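3.2 Surface pattern and visual search time

Shoppers and homeowners often say that a heavily veined counter "hides crumbs." We wanted to know if the same pattern also slows people down when they look for small items they have set down.

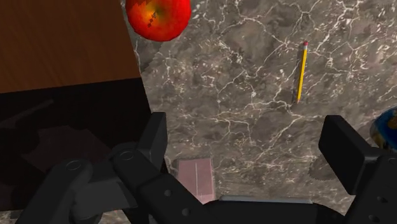 Figure 2. Rendered veined marble surface with a brown wooden block.

Two surface patterns were compared: a plain gray and a veined marble of the type in Figure 2, where thin white lines branch in many directions over a mottled gray-brown ground. The marble texture came from the Trillia set and was used without changes to its color. Both surfaces were shown on the same monitor in a room with the blinds closed. Participants were recruited through the Tessier campus mailing list and had normal or corrected vision.

Each trial asked the participant to find one small target, either a white button or a dark seed, and press a key when it was located. Targets were placed at random, and large objects were left out of the trials so that they could not serve as landmarks. After removing trials with no response, 2328 trials remained for analysis.

Search was slower on the marble for both targets, but the difference was much larger for the white button. Many participants told us afterward that they had followed a vein for a while before seeing that it led nowhere. The dark seed was found almost as fast on the marble as on the plain gray.

Errors followed the same pattern. Most were false alarms on the marble, where a crossing of two veins was taken for the button. Practice reduced these errors in the second block of trials but did not remove them.

We did not test glare, which the Flonix kitchen survey lists as a common complaint about polished stone. Viewing angle was also fixed. Both are taken up in Section 4.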